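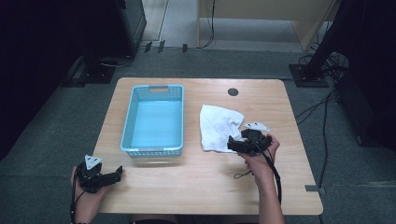 When does the patrol ship Wetamura get back to Sturska?
She is due alongside the naval quay on the morning tide on 4 October 2025, and families will be let through the main gate two hours beforehand.

The ship left Sturska in April with 177 sailors on board, and there is a real buzz in the town now that she is on the last leg. That final passage is 2,724 nautical miles, the longest single stretch of the whole deployment, and the ship has made good time in kind weather.

Lieutenant Commander Rasha Kassab, the ship's executive officer, sent a message to families on the base network this week.

"We've had a cracking few months and everyone on board should be very proud," she wrote. "But you can hear people talking about home in every passageway. The galley has a list up of what we all want for our first breakfast ashore and it gets longer every day!"

The Wetamura spent most of her time away on fishery patrols and search and rescue cover, with four port visits in between. Her boat crews were called out in the summer to help the coaster Luteck, which had lost power in a heavy swell. They got a line across after dark and stood by until a tug arrived. The coaster's crew were all safe, and the master later sent over a framed chart, which now hangs in the wardroom.

It was also a first deployment for many of the younger sailors, including a group who finished basic training at Sturska last winter.

On shore, the base has been getting ready for a crowd of 3,000. The naval band will play from the time the ship rounds the breakwater, and there will be hot food on the quay and a covered space for anyone with babies or small children. Parking is at the old Declercq yard, with a shuttle bus running to the gate — drivers are asked not to leave cars along the harbour road.

Glenys Gwynne runs the families' centre on the base and has been through more homecomings than she can remember. She is as keen on this one as any.

"It never gets old," she said. "You see the mast first, then the people along the rail, and then the noise starts. I've had children in here all week painting banners, some of them as long as a car. One little lad was a baby in arms when his mum sailed and he'll be walking down that quay to meet her. I shall be in bits."

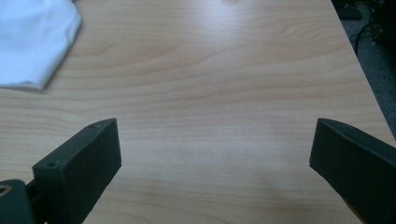 A crumpled white cloth on a light-coloured wooden tabletop.

Visitors will need photo identification and the pass sent out by the families' centre. Passes that haven't come in the post can be picked up at the centre's front desk until the evening before. Dogs can't be brought on to the quay, apart from assistance dogs.

Once the sailors are ashore, most will go straight on leave. The Wetamura will then move across the harbour to the Declercq dry dock, where her hull will be cleaned and repainted and both main engines stripped down. She is expected back at sea in the new year.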